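Wornton, 7/11/21

# Electrical waste collection opens again in Wornton, with new rules for cables

The town of Wornton will start again its collection of small electrical waste, after a break of 14 months. Residents can bring old phones, chargers, radios, lamps and kitchen machines to the former bus hall on Furkell Road. The service is free for all households in the town.

The collection was closed when the company which emptied the containers ended its contract. In the time between, people had to drive to Plelluston, and many of them did not do it. According to the town office, 179 complaints were received about this in one year, most of them from older residents who don't have a car.

"We understood the complaints very well," said Eun-ji Choo, who is responsible for waste and recycling at the town office. "If a person must take two buses to throw away a toaster, then the toaster goes into the normal trash. This is what we saw, and we did not like it."

The new contract was given to Sung, a recycling company which already works in Plelluston. It will empty the containers every second week. The contract is for two years and can be made longer by one year if both sides agree.

## Cables must be separate

The largest change for residents is that cables will not be accepted any more in the same container as the devices. They go in a container of their own, with a yellow lid, next to the entrance. The reason is the price. Copper from cables can be sold well, but only when the cables arrive without other parts mixed in. In the last full year of the old collection, the town delivered 3,833 kilograms of mixed small devices and cables, and it was paid for all of it at the lowest price.

Residents are asked to do a small amount of work at home. Cables which are knotted together should be taken apart when this is possible, and each one should be rolled up and closed with a piece of string or paper tape. Plastic bags are not allowed in the container. Charging blocks that can be pulled off the cable should be pulled off and put with the devices. 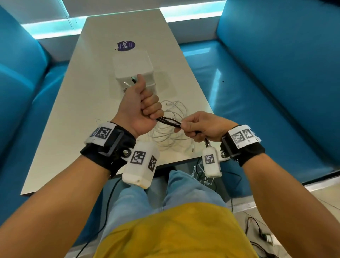 *Sorting cables at the table before they go to the collection.*

Femke De Bruijn lives near the old bus hall and has kept her used chargers in a drawer since the collection closed. She told us that she agrees with the separate container but finds the rule about knots a little strict. "I have cables from phones that I don't have since ten years," she said. "They have become one thing. I will try one evening, with the radio on, and what I can't open I will bring as it is."

The town office says that this is acceptable. Cables which can't be separated will not be refused, and no one will be sent home with them. The staff only ask that a bundle contains cables and nothing else, so no headphones with batteries, no power banks and no strings of lights.

## Batteries are still a problem

Loose batteries are not part of the new contract. They can be returned as before in the boxes at the supermarket and at the library. Ms. Choo asked residents to take this seriously. Two small fires started in waste trucks in the region last year, and in both cases the fire department found a damaged battery in the load.

Batteries should be taken out of a device before it is brought to the hall. When the battery can't be taken out, as with most newer phones, the device must be given by hand to a member of the staff and must not be put in the container. The staff keep these devices in a metal box with sand.

For those who aren't sure what is a battery device and what isn't, the town has printed a sheet with drawings. It was sent to 700 households in the streets around Furkell Road, and more copies can be picked up at the town office and at the library. The sheet can also be used as a checklist for the work at home:

- Put all old devices and cables on a table where you have enough space and light.
- Take out the batteries and keep them in a separate box. Cover the ends of large batteries with tape.
- Loosen the cables from each other, beginning with the plugs. It is easier to pull a plug back through a loop than to pull the whole cable.
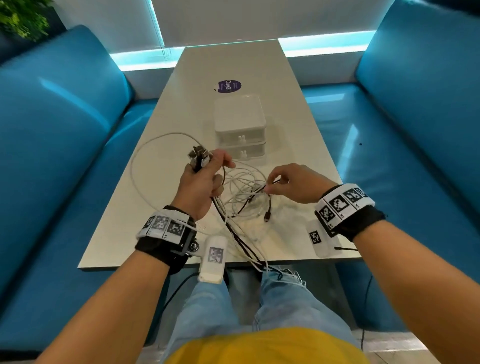 - Roll up each cable and close it with string or paper tape.
- Delete your personal data from phones, cameras and tablets, and remove the memory cards. The staff can't do this for you.
- Do not cut the cables off lamps or kitchen machines. They may stay on.

Cables that still work don't need to be thrown away. The library has a shelf where residents can leave good charging cables and take others, and this shelf will stay. Only cables without damage should be left there. If the plastic is broken or the metal inside is visible, the cable belongs in the yellow container.

## Opening hours

The hall will be open on two afternoons in the week and on Saturday morning. The exact hours will be on the door and on the notice board at the town office. Cars can stop in front of the hall for unloading, but they can't park there, because the buses still turn in the yard. A ramp at the side door can be used by people with a hand cart or a wheelchair.

Large machines such as washing machines and refrigerators are not accepted at the hall. For these, residents should call the town office and ask for a pickup. The waiting time for a pickup is at the moment three weeks, and the fee stays the same as before. Shops and offices can't use the hall and have to make their own agreement with a recycling company.

The town council will look at the first results in December. It will then be decided if the hall also gets a container for printer ink and one for light bulbs, which several residents have asked for. Sung has said that it can take both, but the price for the bulbs is still being discussed.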